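Plima, questions fréquentes
Mis à jour le 17 juin 2024, réponses de Lorena Aravena et Mattes Brinkmann

Un robot peut-il ranger ma cuisine ?

Non. Pas toute seule la cuisine, pas en une fois. Ranger trois trucs dans un bac, oui. Vider un lave-vaisselle avec des verres fins, on n'y est pas. Revenez nous voir, mais pas le mois prochain.

Et le tri, alors ?

C'est ce qui marche le mieux. Deux bras, deux bacs, un jaune et un rouge, des petits objets qui tiennent dans une pince. L'objet peut être rigide ou un peu mou, c'est surtout la prise qui change. Formes simples de préférence. Les sacs, les chaussettes, les câbles : pénible.

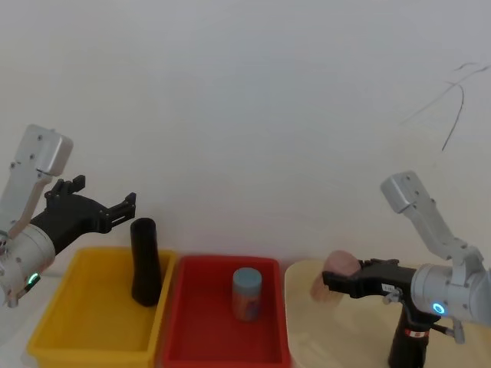 Combien d'essais avant que ça marche ?

Sur notre dernière série de tri, 562 prises, environ 326 faites sans qu'on touche à rien. Le reste : objet reposé à côté, pince fermée dans le vide, arrêt manuel. On publie les ratés aussi, le tableau complet est sur demande (écrire à Yamila Urrutia).

C'est plus rapide qu'à la main ?

Non. Beaucoup plus lent. Un enfant de sept ans va plus vite. L'intérêt c'est la répétition, la nuit par exemple, ou le poste que plus personne ne veut tenir à l'atelier.

Pourquoi deux bras ?

Pour les chauses qu'un seul bras fait mal : tenir un bocal et dévisser, écarter un sac et remplir. Pour du simple transfert, un bras travaille et l'autre attend, pince ouverte. Ça surprend les visiteurs. Un bras seul suffirait souvent, et coûterait moins cher, on le dit aux clients.

Qu'est-ce qui coince le plus ?

Les objets serrés les uns contre les autres. Un cylindre isolé au milieu d'un bac, facile. Deux cylindres côte à côte, il faut que les doigts descendent entre les deux sans pousser le voisin.

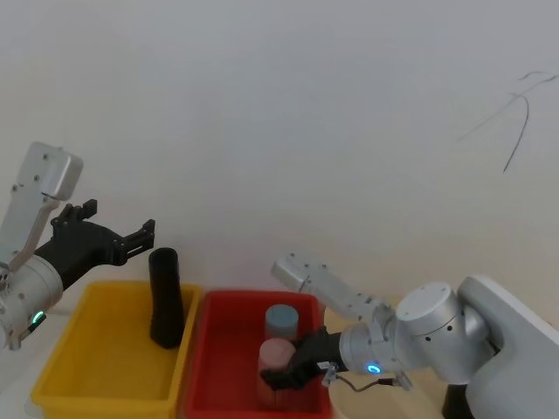 Même souci chez Sorneck avec les pots de vis, on a fini par espacer les pots. Pas très glorieux mais efficace. Autres cas difficiles : le transparent, le brillant, le gras. Et la lumière qui change en fin de journée, sous-estimé par tout le monde, nous compris.

Ça peut casser des choses ?

Oui. Pince réglée trop fort, gobelet écrasé. Depuis avril on limite la force par défaut, il faut la monter soi-même dans Plotadik (menu Préhension, en bas). Porcelaine de famille : gardez-la au placard.

Il faut surveiller ?

Oui, toujours quelqu'un dans la pièce avec l'arrêt d'urgence à portée. Valable à la maison comme à l'atelier. Pas d'enfants ni d'animaux dans la zone des bras.

Et plier le linge ?

Question posée à chaque visite. Une serviette bien à plat, oui, parfois. Une housse de couette, non. Josiane Le Goff tient la page linge, elle est plus optimiste que nous.

Je peux essayer à l'atelier ?

Oui, sur rendez-vous. Apportez vos propres pièces, 7 modèles maximum, sinon on y passe la journée. Prévoir des bacs peu profonds, les parois hautes gênent le poignet. Demandez Vasanthi Kulkarni, poste 2323.

Vous vendez les bras ?

Non, on teste et on règle. Pour l'achat voir Bustos, delais à leur demander directement.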